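Brukberg Student Robotics Club: Frequently Asked Questions

Who can join?
Any student at the school, from any department. You do not need to know programming. In our current group there are people from design and from biology, and they do very well.

When do you meet?
We are in the room from 4 p.m. until 7 p.m. Please come on time for your first visit, so that somebody can show you where everything is.

What will I do in the first weeks?
You will work with the hand-held grippers. You hold one in each hand and do a small task at the table, for example with scissors, pens or a board. These recordings are later used for training in our project, which is named Erklow.
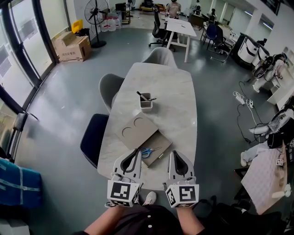
Vandana Grewal writes that in her first month she wanted to go straight to the robot arm, and she was a little disappointed to practice with scissors. After two sessions she changed her mind, and now she asks new members to be patient with this part.

How many recordings must I make?
Each new member makes 100 good ones before moving to the next level. A recording is good when both markers stay visible and you did not hurry. If you drop something, stop and begin again — it does not count against you.

Do I work alone?
You can, but most members work in pairs. One person does the task and the other one writes the notes. Change places when your arms become tired.

Is it noisy or crowded?
Sometimes it is. Several groups share the hall, and you should expect other people to walk and talk near your table.

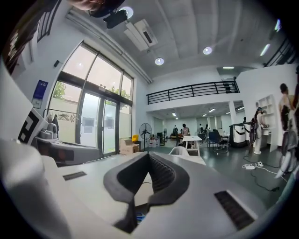
If you need more quiet, choose the last hour, when many members have already gone home. You can reserve a table on the list by the door.

What should I wear?
Closed shoes, please. Roll up long sleeves and take off bracelets, they can catch on the fingers of the gripper.

Does it cost anything?
No. The club pays for the materials.

Whom do I ask if my question is not here?
Write to Madhu Rastogi through the club page. Answers can be slow during exams.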